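Grippers for soft goods: a conversation with the Jutthorpe handling laboratory

Published 2021-05-11

The handling laboratory at Jutthorpe has spent the past several months on a question that many workshops meet sooner or later, namely which fingers to fit when the work consists of clothes. Two sets of parallel fingers were compared on the same pair of arms, the first supplied under the name Dullel and the second under the name Prevach. We spoke to the engineer who led the comparison about the method, the results and the matters that remain open.

The laboratory's earlier work was in rigid parts. "We had a good deal of experience with boxes, caps and trays," the engineer told us. "A rigid part has a width, and one closes the fingers to that width. A vest has no width to speak of until it has been pinched, and what is pinched depends on how the cloth happened to fall. Our old acceptance sheet was of very little use, and we had to write a new one."

The new sheet divides each attempt into the approach, the closing of the fingers, the lift, and the handover to the second arm. An attempt is scored separately at each stage. The engineer regards this as the most useful decision of the whole exercise, since a single mark of pass or fail had concealed where the trouble lay. In the first round the Dullel fingers failed chiefly at closing, and the Prevach fingers chiefly at release.

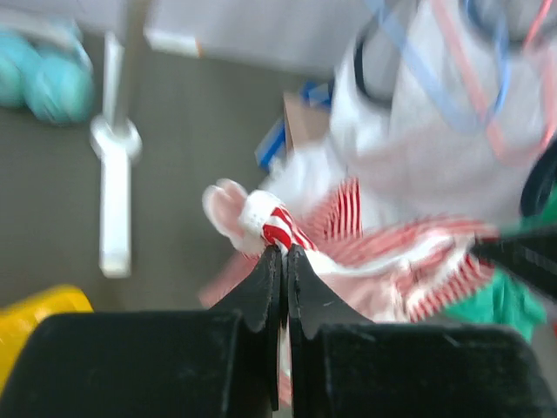 The engineer explained that the number of layers caught in a pinch was recorded wherever it could be established. "With thin knitted cloth you may believe that you have one layer and find that you have picked up the front, the back and whatever was lying beneath. For hanging a garment that is a serious fault. For dropping it into a bag it may not matter at all. We asked the operators to note the layers in either case, so that the same records could serve both purposes."

In all, 1004 attempts were logged, shared between the two sets of fingers. The arms, the controller and the cameras were left unchanged throughout. The engineer was firm on this point. An earlier comparison at the laboratory had been spoiled when a wrist camera was moved halfway through, and it was never possible to say whether the improvement came from the fingers or from the view.

On the question of how objects were chosen, we were told that the garments were ordinary ones and that other articles were deliberately left within reach. "A bare table flatters every gripper. In a house or a shop there will be a tray, a pen, some hangers and a second garment under the first. We wished to see how often the fingers touched something they had not been sent for."

The gap between the fingers proved more important than had been expected. At their widest the Prevach fingers open further, which the operators liked when coming down over a heap. The same width made them awkward beside the rim of a tray or close to a hanger. Operators were therefore asked to set the opening before the approach and to leave it alone until the fingers were in place.

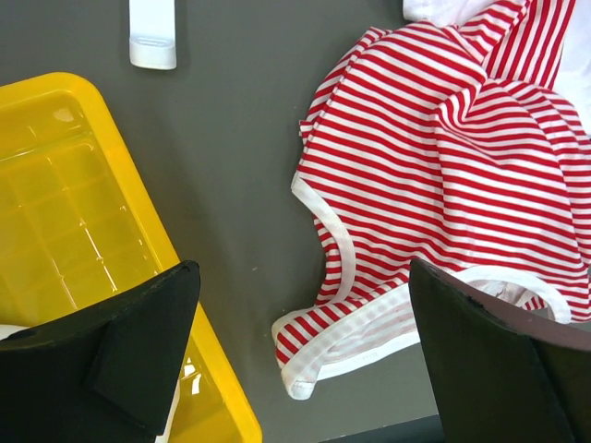 Fingers open on either side of the gap, with the edge of the striped garment between them and the yellow tray to the left.

We asked whether the cameras at the wrist had been worth their trouble, given that the cell also has a fixed view. The engineer's answer was a qualified yes. The wrist view is the one by which the final approach is judged, and operators who were deprived of it for a trial session closed the fingers too early. It is, however, easily filled by the cloth once something has been picked up, and at that stage the operators looked to the fixed camera almost exclusively.

"There was some feeling in the team that one good camera ought to be enough," the engineer said. "I held that opinion myself. I have given it up. The wrist camera tells you what is between the fingers, and the fixed camera tells you where the other arm is. When both arms have hold of the same garment you need to know both things at once."

Work with both arms was the second part of the programme. A garment is taken by one gripper, passed or stretched to the other, and brought towards the rail. The controller, a Chong unit which the laboratory already owned, moves each arm separately and does not prevent one from pulling against the other. Limits on speed and on closing force were accordingly set by hand at the beginning of every session and entered in the log.
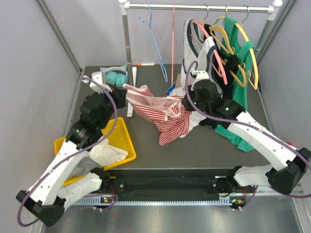
The two arms holding the striped garment between them in front of the clothes rail.

According to the engineer, the stretch is the stage at which the shape of the finger shows itself most plainly. A narrow tip takes hold of a hem neatly but lets it slide when the other arm draws away. A broader tip holds better and is slower to let go. "If I am asked which is superior, I must ask in return what is to be done after the pick. For laying a garment flat I should take the Dullel fingers. For holding it up while the other hand finds the neck, I should take the Prevach."

The release fault received particular attention. On a number of attempts the fingers opened as commanded and the cloth stayed with one of them. The team first suspected the surface of the pads and cleaned them between attempts, with little effect. A small movement of the wrist on opening was then added to the operator's routine. It cured most cases of clinging, although it also disturbed garments that had been laid down tidily, and the laboratory has not settled whether to keep it.

Wear was recorded as well, though less strictly. Pads were inspected after every 240 attempts and replaced if an edge had begun to lift. The engineer was reluctant to draw conclusions from this part of the log, remarking that the inspections had been carried out by different people and that the instruction had been worded loosely. A revised instruction will be used in the next series.

We enquired about the cables, which visitors to the laboratory commonly raise. The engineer acknowledged that the routing along the outside of the arms is a compromise. It allows a gripper to be exchanged in up to 4 minutes, and in a comparison of grippers the time taken to exchange them governs how much can be done in a day. It also obliges the operator to think about the loop whenever an arm is brought near the rail. Snags were entered in the log under a separate heading and were not counted against either set of fingers.

Some of those consulted by the laboratory would have preferred that they were counted. The argument is that a gripper is never used without its cable, and that a fault which arises in ordinary use is a fault of the whole. The engineer accepted the argument in principle but replied that both sets of fingers share the same body and the same cable, so that the snags would have been divided between them by chance. 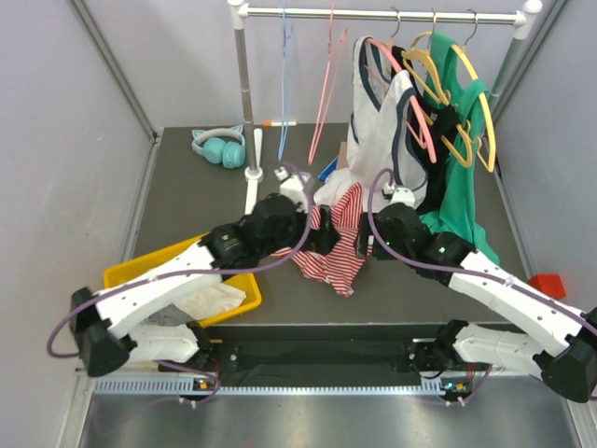
Prevach took a different view of the results and wrote to the laboratory that its fingers should have been tried with the softer pads, which are intended for knitted cloth and give way a little at the hem. The firm added that the wrist movement on opening would then very likely be unnecessary, and asked that the scores for release be read with this in mind.

The engineer considered the remark a fair one. The pads used were those fitted on delivery, and the same rule had been applied to both sets. The softer pads have since been requested and will be tried in June on the same garments and with the same sheet. The earlier scores will stand as they are, with a note beside them giving the pad used.

Asked what advice might be offered to other laboratories planning a comparison of this kind, the engineer mentioned the score sheet again, and then the operators. "Let each operator use both sets on the same day. We did not do so at the outset. One of our operators had become very skilled with the Dullel fingers before ever touching the others, and those sessions had to be set aside. It was a costly way to learn something that we ought to have written down before we began."

The log and the blank score sheet may be had on request from the laboratory at Jutthorpe. The recordings from the wrist cameras are kept separately, and requests for them should state the session and the set of fingers concerned.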